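How Does Skin Close a Cut?

You fall from your bicycle, and your knee is bleeding. Your mother or father washes it, puts a bandage on it, and you go out to play again. But under the bandage a lot of work has started. Let us look at how the body repairs itself.

First, the leak must stop

When the skin is cut, small blood vessels are cut too. Blood comes out, and the body wants to keep its blood inside. So the vessels become narrow, like when you squeeze a garden hose. Then very small pieces in the blood, called platelets, hurry to the place and stick together. Long thin threads grow between them and make a net. This plug is called a clot. When it becomes dry on the outside, you call it a scab.

Please do not pick at your scab! It is a roof, and the builders are still working under it.

Then come the cleaners

Maybe some dirt or germs came into the cut. White blood cells travel there and eat the germs. This is why the skin near a cut is often red, warm and a little bit thick in the first days. It can look strange, but usually it means that the cleaners have arrived.

Then come the builders

Now new cells begin to fill the hole. Some of them make collagen, a strong material that holds the skin together. Other cells move from the two sides until they meet in the middle. A small scratch can be closed in 7 days, but a deep cut needs much longer.

When a cut needs help

If a cut is wide or deep, its two sides are too far from each other. Then a doctor can bring them together with a thread. We call these stitches, or sutures. The thread is tied with small knots, and the sides stay close while the cells do their work.

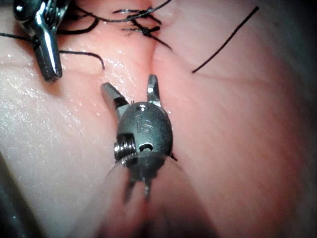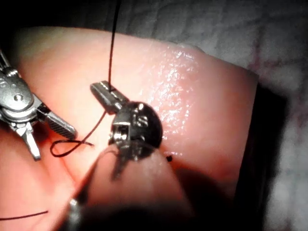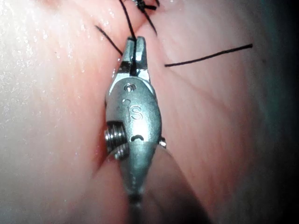
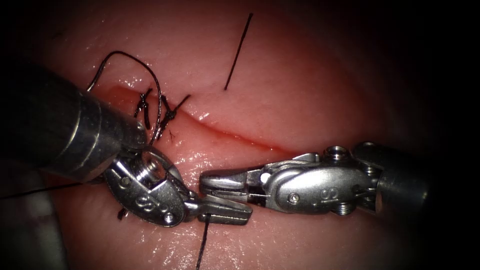 Some threads disappear by themselves after a while. Other threads must be taken out by a doctor or a nurse. It can pull or tickle a little, but it is usually quick.

Why is there a scar?

The body builds fast when it repairs. The new collagen does not lie in the same pattern as the old one, so the place can look shiny or have another color. In the first months a scar is often pink, and later it becomes paler. Hair does not usually grow on it.

Trees have cuts too

In our town, Ludevby, there is an old tree by the school gate with a big mark where a branch was cut off. A tree can not fill its wound with new skin like you do. It grows new wood and bark from the sides, a little each year, until the old wound is covered. You can put your finger on the round edge and feel it.

What can you do?

Wash a small cut with clean water. Cover it with a bandage, and change the bandage when it gets dirty. Show it to an adult if it does not stop bleeding, or if it becomes more red and hurts more after some days. And eat your dinner, because the builders need food too.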